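Member directory moves to Fundbridge in July

Apr 21, 2022

The Petersen Community Association will move its member directory and dues records to Fundbridge in July. The change replaces the spreadsheet and paper cards the office has kept for years.

All 570 members will get a letter with a login code. Members who do not use a computer can keep paying by check - nothing changes for them except the return address on the envelope, which is now the Skandham Street office.

Membership secretary Awuor Massawe asked everyone to look over their phone number and mailing address before the switch. Cards came back from 2 households last fall marked undeliverable, and both turned out to be old apartment numbers.

"If you moved, tell us," Massawe said. "A note through the office door is fine."

Gemechu Shiferaw will lead two help sessions in the upstairs meeting room. Bring the letter and, if you have one, the phone or tablet you plan to use. Family memberships need only one login, but each adult may ask for a separate one.

The board approved $600 for the first year of the service. Another $500 was set aside for printing and postage. Yeshi Mamo voted against the plan and asked for a report on costs after twelve months, and the board agreed to that.

The printed directory will still come out in the fall. Members who want their number left out should write to Maëlle Thibodeau at the office - requests from earlier years do not carry over.
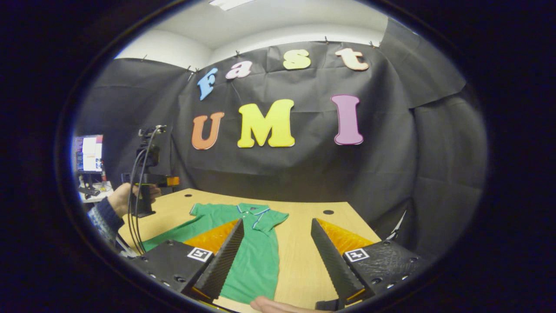
Committee sign-up sheets will be mailed in the same envelope as the login letter. Gadisa Adugna is taking names for the newsletter group, which needs a proofreader and someone to handle the mailing labels.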